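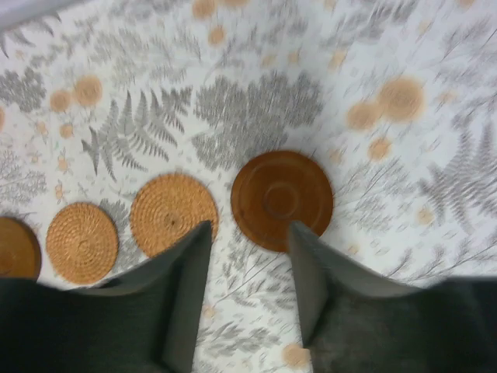 Teaching by hand vs. teaching by remote: the coaster job

Welico Forums > Small Arms > Demonstration and Training

spoonrest
Posts: 955
February, 9:40 pm

I've been teaching my arm to set a table for coffee. Phase one is coasters in a row. Phase two is a mug on each coaster. Phase three, I assume, is that it asks for a raise.

The coasters are a mix of smooth brown wood and woven rattan, and they live on a tablecloth printed with gray ferns and little orange blossoms, which I did not choose with computer vision in mind. Wrist camera, two-finger gripper, policy trained on nothing but my own demonstrations. I'm up to 475 of them, all by remote, with me steering from the leader arm on the other side of the room. It can now tidy the row about as well as I can after a long day.

What I can't decide is whether to switch to grabbing the arm and walking it through by hand. My remote demos have a wobble in them. I come down, think about it, come down a little more, think about it again, and the robot has faithfully learned the thinking. It hovers over every coaster like a man reading a wine list.

Has anyone here switched partway through and lived?

kettle_of_fish
Posts: 2630
February, 10:05 pm

Switch. I went over to hand guiding on my Kulimance last winter and the hovering went away in one weekend. When you're holding the wrist you can feel the finger touch the rim. On the remote you're guessing from a little video window, and a coaster is a very thin thing to guess at.

The wobble is in your data. More of the same data gets you a more confident wobble.

damp_gasket
Posts: 19
February, 10:22 pm

Strong disagree with the above. If you guide by hand, your hand is in the wrist camera half the time. Then you run it with no hand there and the robot is looking at a world it has never met. Mine waited for my thumb.

Remote is slower and uglier, but what the camera sees in training is what it sees on the job.

kettle_of_fish
February, 10:31 pm

So hold it higher up the arm. This was solved when we were all still using gaffer tape.

damp_gasket
February, 10:34 pm

Hold it higher up and you lose the feel, and the feel was your whole argument one post ago.

spoonrest
February, 11:15 pm

I appreciate you both fighting on my behalf. More detail, in case it helps.

The wood ones are the trouble. Rattan has some give and the fingers can find a bit of texture at the edge. The wooden ones have a raised rim with a recess in the middle, and they're glossy. If I come in with the fingers nearly closed and nudge, the coaster slides nicely into line. If I come in open and try to grip, I get the rim about one time in three and the tablecloth the rest of the time. The robot has now learned both habits and picks between them on some private basis of its own. 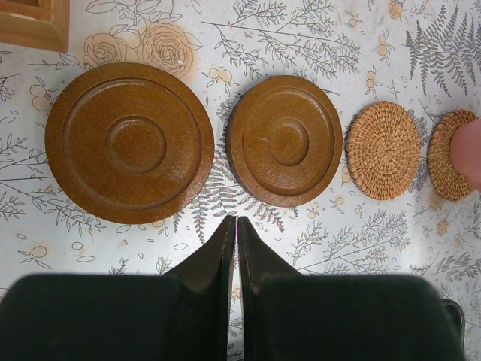

So I've been sorting the old demos into nudges and grips, and there are a lot more grips than I remembered doing. I think early on I believed gripping was more dignified. If I throw out every grip I lose more than half the set, and I'm attached to them. Some of those took real concentration.

The other thing is speed. I drive fast when the gap is wide and slow down near the neighbors, and the policy seems to have learned "slow" without learning "neighbors."

plinth
Posts: not shown
February, 11:48 pm

Throw out the grips. I know it hurts. Two ways of doing one job in one dataset is how you get a robot that splits the difference, and halfway between a nudge and a grip is a poke.

I don't think by hand or by remote matters nearly as much as people on this board want it to. Pick one strategy and do it the same boring way every time. I trained a Daneshvar arm to stack saucers with a game controller and a bad chair, and it came out fine once I quit improvising.

Move the coasters around between takes, though. Boring in the motion, messy in the setup.

kettle_of_fish
February, 11:56 pm

Agree on the grips. Do not agree that it doesn't matter. Some of us have wrists.

olive_drab_lamp
Posts: not shown
February, 7:12 am

Slightly off to the side, but is anyone going to talk about the tablecloth? Swap it for a plain one until the thing works, then bring the ferns back. You're asking it to learn furniture and botany at once.

spoonrest
February, 7:30 am

Tried plain for a couple of evenings. It did great, then the ferns came back and it went to pieces. I'd sooner have it suffer from the start. Also I like the ferns.

damp_gasket
February, 7:41 am

Keep the ferns. Train on the mess you own.

spoonrest
February, 9:20 pm

Update. I stayed on the remote, binned the grips (a small ceremony was held), and recorded a fresh batch of nudges only. The row is much better. The hovering is shorter, more like a man who already knows he's having the house red.

I got impatient and moved on to mugs.

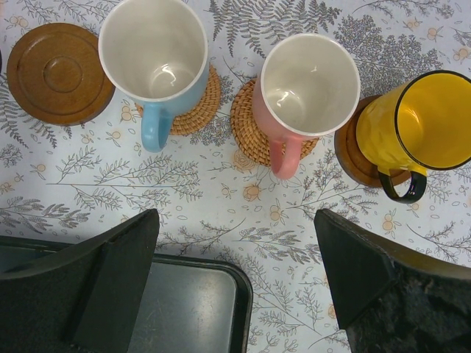
Blue and pink on rattan, yellow on wood, one coaster still waiting.

Mugs are a different animal and I'm keeping them as a separate task. Handles all point the same way for now – toward the arm – and I'll start turning them once it stops surprising me.

kettle_of_fish
February, 9:33 pm

You'll want to do the handles by hand. I'm only saying it once.

damp_gasket
February, 9:35 pm

You've said it in every thread since I joined. Remote, spoonrest. And slow down before the yellow one, it's leaning.

olive_drab_lamp
February, 9:50 pm

What are you doing about the shine inside the mugs? My wrist camera treats any highlight as a personal invitation.

spoonrest
February, 10:02 pm

Nothing yet. I'm going to move the lamp and record a few with it in a bad place on purpose. Will post how that goes, probably next week, when I've recovered the use of my steering hand.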